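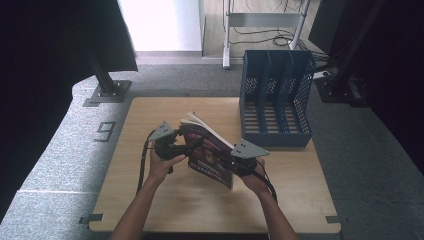 The Raltmont Open Day is a public demonstration of manual data collection for robot manipulation, held each March by the automation firm Zivow. It was established by Yulan Wei and Qianru Yu.

Demonstrations take place at numbered stations. An operator works at a table with 2 hand-held grippers, one in each hand, and carries out a household or office task such as sorting magazines into a holder with 3 compartments. Each task is performed 3 times before visitors may try the grippers themselves.

Recordings made at the event are added to the Bramum set, which held 3,000 episodes as of 10/12/20. Visitor attempts are stored separately and are excluded from training.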